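Pince portative qui lâche les pièces annelées : retrouver la panne et la réparer 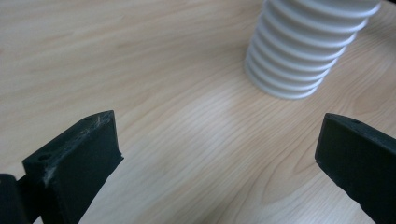

Par Danylo Stelmakh
Publié le 23 mai 2020 dans Atelier, pannes et réglages

Bon, je vous raconte ma galère de la semaine, parce que je suis sûr que d'autres l'auront un jour. Vous avez une pince portative à deux doigts, de celles qu'on tient à la main pour enregistrer des prises avant de les faire rejouer au bras. Tout va bien pendant des mois, et puis un matin, les pièces glissent. Pas toutes ! Les boîtes tiennent, les flacons lisses tiennent, et dès qu'on passe à une pièce à anneaux, avec des reliefs et des creux, elle pivote entre les doigts et elle retombe sur la table.

Chez moi, c'était la pince que j'appelle Clodine (oui, elle a un nom, et le bras d'à côté s'appelle Goh). Sur une série de 126 prises avec le cylindre blanc, 108 tenues et le reste par terre ou presque. Avant, je ne notais même pas les échecs.

J'ai perdu deux jours à chercher du côté du logiciel. Ne faites pas comme moi, commencez par la mécanique.

Avant de toucher quoi que ce soit

Coupez l'alimentation de la pince et débranchez le câble, même si vous voulez « juste regarder ». Kittipong Inthanon s'est fait pincer le pouce en janvier sur une pince qu'il croyait éteinte – rien de cassé, mais un bel ongle noir pendant un bon moment. Si votre modèle a un ressort de rappel, ouvrez les doigts en grand et bloquez-les avec une cale en bois.

Si la même paire de doigts est aussi montée sur le bras, arrêtez le bras. Une pièce qui s'échappe pendant un déplacement rapide, ça part loin.

1. Regarder les doigts en lumière rasante

Posez la pince sur une table dégagée, prenez une lampe de poche et éclairez de côté. Sur Clodine, le doigt gauche a des traînées blanchâtres et des rayures sur la face avant et l'arête du dessus. Le droit s'en tire nettement mieux, avec un peu de poussière grise et c'est tout. J'avais ça sous le nez depuis le début !

Une usure différente d'un côté à l'autre, c'est déjà un bon indice : un des doigts frotte ou force plus que son voisin. Prenez des notes avant de nettoyer. Ensuite, un chiffon microfibre et un peu d'alcool isopropylique, sans détremper. Si la trace s'en va, c'était du dépôt. Si elle reste, la matière est entamée.

2. Chercher le jeu

Attrapez chaque doigt près de la pointe et remuez doucement, de haut en bas, puis de gauche à droite. Vous ne devez rien sentir bouger à la base. Le mien avait un tout petit jeu en rotation, à peine perceptible, accompagné d'un petit clic. Sous charge, ça suffisait pour que la pointe se mette de travers.

Sur une paroi lisse, on ne voit presque pas la différence. Sur des anneaux, un doigt appuie au sommet d'une nervure pendant que l'autre tombe dans un creux, et la pièce tourne.

3. Vérifier que les faces se ferment bien

Fermez la pince à la main, très lentement, sur une feuille de papier pliée en deux. Tirez sur la feuille en haut, puis en bas. La résistance doit être la même. Chez moi, le haut serrait et le bas laissait filer le papier comme si de rien n'était.

4. Démonter et remonter la fixation

Dévissez le doigt qui bouge, puis regardez le logement. Le mien était ovalisé d'un côté, avec un peu de poudre noire au fond. Si le logement est encore rond, nettoyez, remettez des vis neuves avec un frein-filet compatible avec votre plastique (certains produits le fissurent, lisez la notice) et serrez en alternant, par petits quarts de tour.

S'il est ovalisé, changez le doigt. J'ai essayé de rattraper le coup avec une rondelle, ça a tenu une soirée. Et changez les deux tant que vous y êtes, sinon vous repartez avec une paire dépareillée.

5. Refaire le zéro et tester

Après remontage, l'ouverture maximale et la fermeture complète ne tombent plus exactement au même endroit. Refaites l'étalonnage, même si ça vous paraît bon à l'œil. Puis essayez dans cet ordre : une boîte en carton vide, un flacon lisse, et seulement après la pièce annelée. Pour cette dernière, je fais 3 prises au milieu, puis je recommence en bas, tout près de la table, là où les pointes risquent le plus de racler.

Restez au-dessus de la table pendant tout l'essai, à faible hauteur. Ne passez au bras qu'une fois la pince validée à la main, et en vitesse réduite.

Et les enregistrements déjà faits ?

Question de Pongsak Thammasiri, qui les utilise plus que moi. J'ai mis de côté toutes les prises depuis le premier échec noté, et je les retrierai à la main. C'est long, mais je préfère ça à un Goh qui apprend à serrer de travers.

Si vous avez une autre méthode pour repérer le jeu sans démonter, racontez-moi ça en commentaire, je suis preneur – surtout pour les doigts imprimés !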